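成人学习者与高等教育 课程讲义 第四讲
重返校园:中断学业者的再入学问题
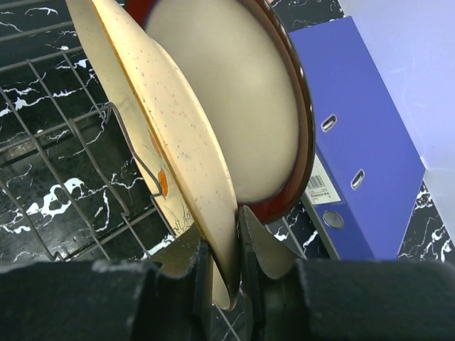 一、本讲安排

本讲讨论离开学校多年之后重新注册的学生。前三讲谈的是成人教育的历史和经费,从这一讲开始转到学习者本身。课前应读完读本第四章以及Aurel Sima的短文《学分的保质期》。没有读完的同学请至少看完短文,第三节会直接用到其中的分类。

讲义中的院校和项目按授课时的习惯称呼:Bamport指Bamport社区学院,Skekach指Skekach夜校项目,Serkia指Serkia继续教育中心。

二、基本概念

1. 再入学者。曾在高等院校正式注册,未取得学位即离校,间隔至少两个学年后重新注册的学生。间隔不足两年的一般按休学处理,不在本讲范围之内。

2. 首次入学的成人学生。从未在高等院校注册过,年满二十五岁后第一次入学。这类学生常和再入学者混在一起统计,但两者面对的手续不同。前者没有旧学分,后者往往有一份不完整的成绩单,问题多半出在这份成绩单上。

3. 旁听者。不计学分、不参加考试。很多学校允许老年居民免费旁听,旁听人数不能算进再入学人数。读文献时要注意作者有没有把这一项分开。

4. 学分认定。学校对学生过去所修课程进行审核,决定哪些可以计入现在的学位要求。认定的单位可能是课程,也可能是学分小时,各校做法不一。

课堂上常有人问,函授算不算注册。按本课程的口径,函授课程只要有学籍号和正式成绩就算。

三、旧学分的处理

Sima把院校的做法分成三种。

(一)全部承认。只要当年及格,不论年代,一律计入总学分。采用这种做法的学校不多,且通常只限于选修部分。专业课即使承认学分,也可能要求补考。

(二)按年限折算。设定一个年限,超过年限的课程只承认一部分。文科课程的年限一般较宽,护理、会计、计算机等课程较严。同一个学生的成绩单上,文学课可能照旧有效,而药理学要重修。

(三)逐门审核。由系里的教师看课程大纲,一门一门决定。对学生来说结果可能最有利,但所需时间也最长。大纲找不到的时候,有的系会让学生口头说明当年学过什么,有的系则直接不予承认。

Bamport原先采用第二种做法,后来改为第三种。Kamlesh Saxena整理了该校改制后一个学年的材料,共收到332份再入学申请,其中40份因为原校已经关闭,无法取得正式成绩单。这40份申请后来怎样处理,他的报告里写得比较细,建议读原文。简单地说,学校接受了学生手中的旧成绩单复印件,同时要求原校所在地的档案部门出具一份证明。有几位申请人跑了不止一个档案部门,因为学校关闭以后材料分两处存放。

需要说明,Saxena的数字只包括提交了完整申请表的人。打过电话、来过咨询窗口而没有交表的人不在其中。

四、再入学的原因

文献中提到的原因大致可以归为以下几种,一个人常常同时有几种。

职业需要。雇主要求学位,或者转岗需要证书。Skekach的学生以这一类居多,课程也都排在晚上六点以后。

家庭阶段变化。子女离家、照料老人的责任结束、配偶退休。Ese Ojo的访谈显示,受访者谈到这一类原因时,很少把它说成一个决定,更多说成“有时间了”。她提醒研究者不要急着把这种说法翻译成“动机”。

未完成感。离校时只差几门课的人,多年后仍然记得差的是哪几门。Ojo的访谈对象中有一位退休护士,能说出当年没有考的那门统计课的教室号。

兴趣。这一类在六十岁以上的学生中比较常见,所选专业也和过去的工作没有多大关系。

请注意,学校的问卷一般只允许勾选一项,所以“职业需要”往往偏高。做问卷设计的同学应当考虑多选,并留出填写空间。

五、常见障碍

1. 行政障碍。旧学籍号失效、姓名变更、未结清的费用。姓名变更对女性学生影响尤其大,婚前和婚后的成绩单可能对不上。未结清的费用数额通常不大,但有些学校规定不结清就不出成绩单,而负责结清的部门可能已经撤销。

2. 经济障碍。许多助学金对年龄没有限制,但对累计修读学期数有限制。再入学者当年用掉的学期也算在内,因此可能在毕业前一年失去资格。Serkia设有一项小额补助,每人2,101元,只用于教材和交通,不问过去修读的学期数。Nelu Tănase认为这笔钱数额虽小,但发放时间在开学之前,对学生是否能来上第一堂课有影响。他的材料只有一个学年,结论暂时只能当作线索。

3. 学业障碍。数学和写作最常被提到。多数再入学者并不缺乏能力,缺的是近期练习。分班考试如果放在注册当天,成绩会普遍偏低。Bamport现在允许先领复习材料,三周后再考。

4. 技术障碍。选课系统、在线提交作业、校园邮箱。问题集中在开学头两周,之后明显减少。

5. 课堂关系。年长学生有时不愿意在小组中发言,有时又被年轻同学默认当作组长。Teodor Ghiță的课堂观察记录里两种情况都有,他没有给出比例,我们也不要替他推算。

六、个案:一位学生的时间线

以下个案由Ojo的访谈改写,职业和专业作了处理,供讨论用。

学生二十岁入学,读历史专业,两年后离校工作,在一家名叫Enache的印刷厂做排版,后来转做校对。五十八岁时厂里缩减班次,她开始在Skekach修晚间课程,最初只选了一门写作。

第二学期她申请把旧学分转入。原校合并过一次,成绩单由合并后的学校出具,上面有两门课只写“通过”,没有等级。系里最初不承认这两门。她提交了当年的教材目录和一份手写的作业清单,系里承认了其中一门。另一门重修,授课教师比她小三十岁。

她每学期修一门到两门课,中间因为照顾母亲停过一个学期。停学期间校园邮箱被注销,复学时重新办理用了四个星期,其间错过了一次选课。六十四岁时毕业,当年五月参加了典礼。

讨论时请围绕以下几点:

哪些延误来自学生的生活安排,哪些来自学校的规定?
如果采用第二节的定义,她停学一个学期后算不算再入学者?
两门“通过”的课程结果不同,系里的理由在材料中能否找到?

七、完成率的计算

完成率是争议较多的指标。通行的算法以入学后六年为限,六年内取得学位算完成。这个期限是为全日制学生设计的。每学期只修一门课的学生,即使一门不落,六年也不一定能毕业,在统计上就成了未完成者。

替代办法主要有两个。一是延长期限,改为八年或十年。二是用学分进度代替时间,计算学生所选课程中通过的比例。第一种办法简单,缺点是数据出来得太晚。第二种办法及时,但不能反映学生最后有没有拿到学位。两种指标最好一起报告。

另外,带着旧学分进来的学生起点不同。有人只差三门课,有人几乎从头开始,放在一起算平均值意义不大。至少应当按转入学分分成两组。

八、媒体报道的使用

再入学的题材在毕业季很受欢迎,报道多集中在年龄很大的毕业生身上。这类报道可以用作线索,用时注意以下几点。

报道的对象是已经毕业的人,中途离开的人很少出现。
报道常引用学校的新闻稿,同一段话会在几家媒体上重复,不能当作几个独立来源。
“几十年后重返校园”中的年数从哪一年算起,各篇不一致。有的从高中毕业算,有的从第一次离开大学算。
学分认定的过程一般不写。需要这方面信息时应当联系学校注册处。

九、作业

从以下两题中选做一题,字数不超过两千字。

第一题:选一所本地院校,查阅其公开的学分认定规定,按第三节的三种做法归类。规定不清楚的地方写明哪一条不清楚,可以打电话询问,并在文末注明询问的部门。

第二题:找一篇关于年长毕业生的报道,列出其中可以核实的事实和不能核实的说法,再写一段说明,如果要做成研究个案还缺哪些材料。

作业于2018年8月1日前交到系办公室信箱,封面写明学号。电子版同时发一份给助教,文件名用学号加题号。迟交的按课程说明扣分。

十、阅读材料

必读:读本第四章;Sima《学分的保质期》;Saxena关于Bamport申请材料的报告,第二、三部分。
选读:Ojo访谈汇编,前两篇;Tănase关于教材补助的工作论文;Ghiță课堂观察记录节选。

选读材料放在图书馆短期借阅架,每次限借两小时。下一讲讨论分班考试,请先看Ghiță记录中关于数学课的部分。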